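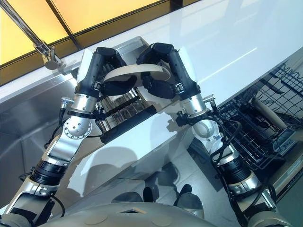 Sotiris Moschos respondió que a él la rejilla enrollable encima del fregadero le había cambiado la cocina, y que si volviera a empezar se la compraría antes que el horno. Yo me sumo con todo el entusiasmo del mundo, pero quiero oír a los que no lo veis claro, que en el otro hilo erais unos cuantos.

Inicio Foros Cocina Menaje Mercadillo Entrar
Buscar en este foro Búsqueda avanzada

Rejilla sobre el fregadero o escurreplatos de encimera
Última actualización del hilo: octubre

kyriaki_m
Abro hilo nuevo para no ensuciar el de las encimeras. Tengo una cocina pequeña, de las de abrir el lavavajillas y ya no poder pasar, y un fregadero de acero de un solo seno. Durante años tuve el típico escurreplatos de dos pisos al lado del grifo. Lo quité en primavera, puse una rejilla de varillas cruzada sobre el seno y ¡qué gusto, de verdad! El agua cae donde tiene que caer, no hay bandeja que limpiar y he recuperado el trozo de encimera donde ahora amaso. La mía es una Jurkier, la de varillas redondas con los extremos de goma negra. ¿Qué usáis vosotros? ¿Alguien ha vuelto atrás?

fotis.raptis
Yo he vuelto atrás :) La tuve un invierno. Para vasos y cuatro cubiertos, perfecta. Para platos llanos, regular: los apoyas planos y se queda agua debajo, los pones de canto y se resbalan. Y cada vez que quería lavar una olla grande tenía que vaciarla entera, enrollarla y buscarle sitio. Somos cinco en casa, eso sí.

shobha_varma
Fotis, lo de los platos de canto tiene arreglo!! Venden unas piezas en forma de peine que se enganchan en las varillas. Las mías son de Wismont y caben seis platos hondos sin que se mueva ninguno. Si no quieres comprar nada, apóyalos contra la pared del seno con el borde metido entre dos varillas. A mí me aguantan así desde hace meses y la vajilla es de loza gorda, de la que pesa.

fotis.raptis
Lo del peine no lo conocía. Lo de encajar el borde sí que lo probé y me cargué un plato, así que paso.

markos_kal
Pregunta antes de comprar: ¿qué medida cogéis? Mi seno tiene 400 mm de fondo por dentro y en la tienda me dicen que me lleve la de 50 cm, que me parece muchísimo. No quiero que quede colgando por delante y engancharme con el delantal.

kyriaki_m
Markos, mide por fuera, de encimera a encimera, y deja que apoye bien a los dos lados. Las gomas de los extremos tienen que descansar enteras sobre algo firme. Si te quedas corto, el día que pongas la fuente del horno se va todo al fondo (lo sé por experiencia, la primera que compré la regalé a la semana). Con 400 por dentro, yo me iría a la de 50 sin dudar.

markos_kal
Vale, medido otra vez por fuera y efectivamente me da. Gracias!

sotiris_m
Otra cosa buenísima que no se ha dicho: sirve para descongelar, para enfriar bizcochos, para lavar fruta con el colador encima... Yo la tengo puesta siempre. Y para los platos mi sistema es secar a mano los grandes en el momento y dejar en la rejilla solo lo que cabe sin amontonar. Se tarda nada.

fotis.raptis
Claro, pero si hay que secar a mano, el escurreplatos ya no pinta nada, ni el tuyo ni el mío. La gracia es dejarlo todo ahí e irse al sofá.

sotiris_m
Jajaja, ahí me has pillado. Pero es que a mí me gusta secar, me pongo la radio y tan contento.

shobha_varma
Con el tema de la cal, ¿cómo lo lleváis? Aquí el agua es durísima y las varillas se me ponen blancas enseguida. Yo la meto enrollada en un barreño con agua caliente y vinagre mientras ceno, luego le paso un cepillo de dientes viejo por las juntas de goma y queda como nueva. En las juntas es donde se acumula porquería, miradlas, que os vais a llevar un susto.

kyriaki_m
Acabo de mirarlas. Me he llevado el susto.

markos_kal
¿Y al lavavajillas no la metéis?

shobha_varma
La de Wismont pone que sí. La anterior, una Jilulham baratita, la metí un par de veces y las gomas se quedaron pegajosas, así que depende. Mira la caja.

fotis.raptis
Para equilibrar el hilo: mi escurreplatos es un Manolakis de acero, de dos pisos, con la bandeja inclinada que vierte al seno. Ocupa lo suyo, pero me entra la vajilla de una cena entera y las tablas de cortar van de pie en un lateral. En una cocina con encimera de sobra lo seguiría recomendando. En la de Kyriaki, no.

kyriaki_m
Eso te lo compro. Cuando me mude a una cocina grande hablamos, y mientras tanto me voy a pedir los peines esos, que me habéis convencido. ¿Los hay en negro, Shobha?

shobha_varma
En negro y en gris. Los negros disimulan menos la cal, avisada quedas.

markos_kal
Puesta esta mañana la de 50. Apoya perfecta a los dos lados y no sobresale por delante. Ya he fregado el desayuno solo por estrenarla.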